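The Bag Question
Ulska Tenants' Newsletter, April 14, 2021

As of this month, household trash in the Ulska buildings goes out in the bags Grurkell sells, or it doesn't go out at all. You will have had the letter. You may have had it twice, as I did, once in the mailbox and once taped to the door of the laundry room over the notice about the dryers, which still don't work.

The new rule is simple enough on paper. A roll holds 15 bags. You pick it up at the front desk at Skorkden, between lunch and whenever the desk closes, and you put your apartment number on each bag with a marker. The marker is your own affair. Bags without a number stay in the yard until somebody feels guilty.

I have now been through 4 of mine, and I can report that they are bags. They open at one end, after a certain amount of rubbing between the fingers, and always at the end you tried second. The letter calls them "improved." I held one up next to the last of the old supermarket kind and looked for the improvement until my coffee went cold.

What has changed is how people live with them. Tenants who used to throw everything into one bin under the sink are now running systems. There are bags on bins, bags on door handles and bags on hooks. My own kitchen has a bag for trash and a second bag for things I haven't admitted are trash yet, mostly lids. 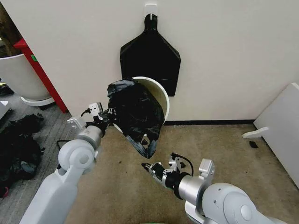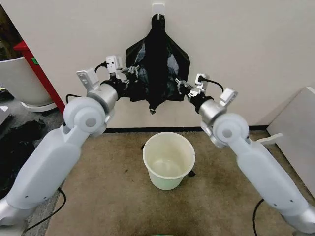 Black bag over the rim of a white wastebasket, first; black bag on a small wall hook, second.

From the Ene side of the yard comes the objection that none of this touches the real trouble: the chute on the fifth floor has been jammed since before the letter went out, and you can write your apartment number on a bag in gold leaf and still have to carry it down the stairs. The same neighbor would like it known that the old bags cost nothing, came with groceries inside, and never asked anyone where they lived.

I passed this along to the building office. The office replied that the chute is "on the list," which is where the dryers are too, so at least they have company.

A few practical points. Pickup is still early in the morning, and the yard gate should be shut behind you. Glass goes in the green container by the bike shed, without a bag and without a number. Cardboard must be flattened, and by flattened the office means flat; a box you have leaned on doesn't qualify.

Spare rolls can be had at Skorkden until the end of April. Bring your key tag and a pen for the form.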